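3. Material y método

3.1. Ámbito del estudio

El consumo de los aparatos enchufados en locales de trabajo pequeños se conoce peor que el de la climatización o el alumbrado fijo. Las auditorías suelen agruparlo en una partida residual, obtenida por diferencia entre la factura y las cargas inventariadas. En este trabajo se invierte el procedimiento: se parte de los aparatos, se miden uno a uno y la suma se contrasta después con la lectura del contador.

La muestra está formada por 33 locales del municipio de Brodolico con una superficie inferior a 400 metros cuadrados. Se incluyeron despachos profesionales, academias, salas de reuniones de uso compartido y pequeños talleres sin maquinaria trifásica. Quedaron fuera los establecimientos de hostelería, por el peso de la refrigeración comercial, y los locales con generación propia. La participación fue voluntaria y los titulares firmaron un consentimiento en el que autorizaban la consulta de sus curvas de carga horarias.

Los locales se clasificaron según el tipo de instalación eléctrica. El primer grupo reúne los que conservan la distribución original del edificio, con pocas tomas murales situadas cerca de las esquinas. El segundo comprende los reformados con canaleta perimetral o cajas de suelo. La distinción interesa por su efecto sobre el uso de prolongadores y regletas múltiples, que en el primer grupo sustituyen de forma permanente a las tomas fijas.

3.2. Inventario de cargas

En cada local se elaboró un inventario completo de los aparatos conectados a la red, con independencia de que estuvieran en uso en el momento de la visita. El inventario arrojó 2111 aparatos. A cada uno se le asignó una ficha con su categoría, la potencia indicada en la placa de características, el tipo de conexión (directa a toma mural, a regleta o a regleta encadenada) y la existencia de interruptor propio.

Las categorías empleadas fueron las siguientes: equipos informáticos, iluminación portátil, comunicaciones, tratamiento y dispensación de agua, calefacción auxiliar, reproducción de documentos y varios. Se optó por separar la iluminación portátil del alumbrado fijo, aun cuando ambas comparten tecnología, porque responden a hábitos distintos. Una lámpara de mesa se enciende y se apaga por decisión de quien ocupa el puesto; el alumbrado general depende, en la mayoría de los locales visitados, de un único mando junto a la entrada.

Los dispensadores de agua recibieron un tratamiento específico. Los modelos con depósito de agua caliente mantienen la temperatura mediante ciclos de resistencia que se repiten también de noche y en días festivos, salvo que el usuario accione el interruptor correspondiente. Los modelos sin calentamiento ni refrigeración, en los que la garrafa se vacía por gravedad, se anotaron en el inventario de mobiliario y no en el de cargas. Cuando no fue posible determinar el modelo a partir del exterior, se consultó la documentación del suministrador.

3.3. Instrumentación

Las medidas se tomaron con registradores enchufables Plistosis, intercalados entre el aparato y su toma, con un intervalo de muestreo de un minuto. Antes de la campaña todos los registradores se compararon con un vatímetro de laboratorio sobre una carga resistiva de 500 W y sobre una fuente conmutada de baja potencia. Se descartaron las unidades que se desviaban más de un dos por ciento en cualquiera de los dos ensayos.

En las regletas se midió primero el conjunto y luego cada aparato por separado. La diferencia entre ambos valores permite estimar el consumo de los pilotos luminosos y de los módulos de protección contra sobretensiones, que en las fichas comerciales no siempre consta. Para las cargas con factor de potencia muy bajo se registró también la potencia aparente, aunque los resultados de la sección siguiente se expresan solo en potencia activa.

El periodo de medida fue de dos semanas completas por local. La campaña comenzó en enero y se organizó por turnos, de manera que cada grupo de locales quedara repartido a lo largo de todo el calendario. Los datos se descargaron al final de cada turno y se sincronizaron con la curva horaria del contador mediante el programa Ternoneck, que detecta desfases de reloj a partir de los escalones de arranque.

3.4. Definición de los estados de consumo

Se distinguieron tres estados: activo, espera y desconectado. La frontera entre los dos primeros no puede fijarse con un umbral común, dado que la potencia en espera de un equipo de reproducción supera con frecuencia la potencia activa de una lámpara. Se aplicó por ello el criterio de Miyazaki, que ajusta a cada serie una mezcla de dos distribuciones y sitúa el umbral en el mínimo entre ambas. Las series con una sola moda se revisaron manualmente.

Se consideró consumo evitable toda la energía registrada en estado de espera fuera del horario de ocupación declarado por el titular. El horario se comprobó con la propia curva de carga. En los casos en que la actividad observada se extendía más allá del horario declarado prevaleció la observación.

3.5. Documentación de los puestos

El cableado visible se anotó en un campo de texto libre de la ficha, en el que se indicó si los cables discurrían sobre la mesa, por el suelo o por canaleta. La figura 2 corresponde a una mesa con regleta apoyada en el tablero, disposición que en adelante se denomina «regleta en superficie», por oposición a la fijada bajo la mesa o a la pared.

Figura 2. Regleta en superficie junto a una lámpara de mesa. Al fondo, dispensador de agua con garrafa.

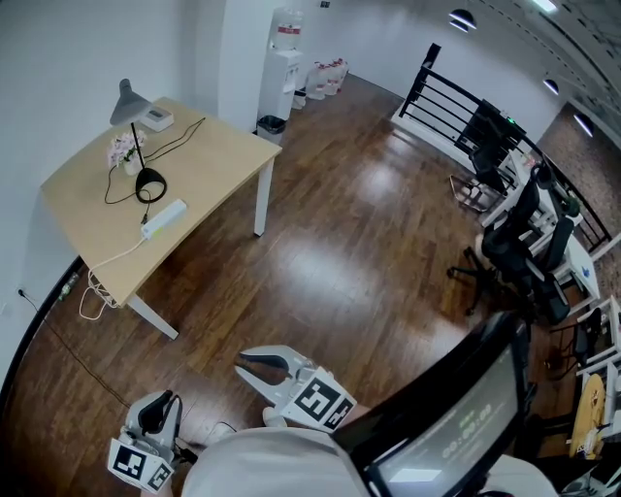 4. Resultados

Los resultados se presentan por categoría de aparato y, dentro de cada una, por tipo de instalación del local.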